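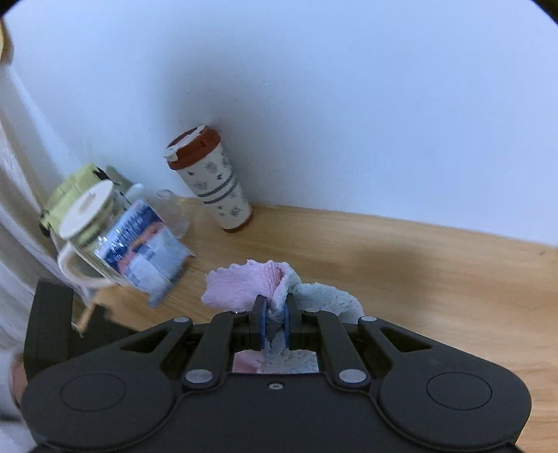 Right, the poster is up on the board at last so I can talk about it. Urine dipsticks in care homes! I know, I know, glamorous. Thread.

We looked at 615 residents across the Holleline homes over one winter. All we wanted to know was who got antibiotics for a "UTI", and what had been written down before the prescription went in.

207 of them had at least one course. Of those, 120 had a positive dipstick in the notes and no urinary symptoms written down anywhere. No burning, no fever, no new pain, nothing.

Loads of older people carry bacteria in their urine all the time and are perfectly well (more so if they've got a catheter). So the stick goes purple, someone rings the surgery, and off we go with another week of nitrofurantoin.

And I get it, I really do. I did nights in a home for years. You've got a lady who's a bit muddled and off her tea, the daughter's worried, and the dipstick is right there in the drawer. It feels like doing something.

The reasons staff gave were mostly "more confused", "smelly urine" and, my favourite, "routine". Smelly urine is very often just not enough to drink. Or asparagus.

So at Brenitz House we took the sticks out of the drawer for anyone over 65 and put in a one-page form. Temperature, pain, any new going-all-the-time, what have they drunk today, bowels, any new tablets. Then you ring.

I was dreading the phone calls from GPs, but Dr Rajput was lovely about it and asked for a pile of the forms for the other homes she covers. 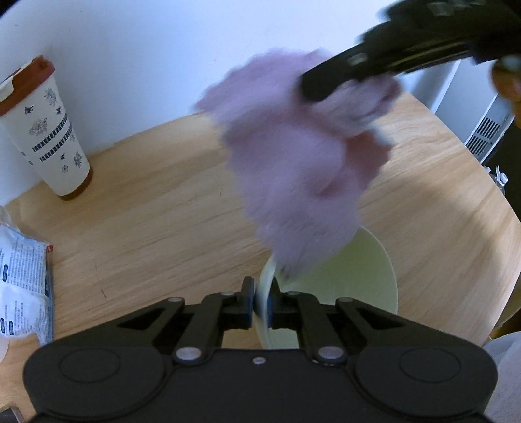
Ritu Rastogi replied: Love this, but what about the ones who can't tell you it hurts? Half my residents with dementia wouldn't report burning if you asked them ten times.

Fair point Ritu, and it's the bit I lose sleep over. We put in things staff can see for themselves: wincing on the loo, holding the tummy, shivering, suddenly wet when they never are. If two of those turn up, a proper sample goes to the lab and the GP gets a call the same day.

Anyone who looks really poorly skips the form altogether, obviously. Ring 999, fill in paperwork later.

We haven't got the after figures yet so please don't ask me if it works! Data collection closes in March and Imano (our long-suffering stats software) has already crashed on me twice.

One thing I'd do differently: train the night staff first. We did days first and the old dipsticks kept reappearing at 3am from somebody's locker.

Form is free to pinch, version dated 5/2/26, just message me. The training session takes 60 minutes and there are biscuits.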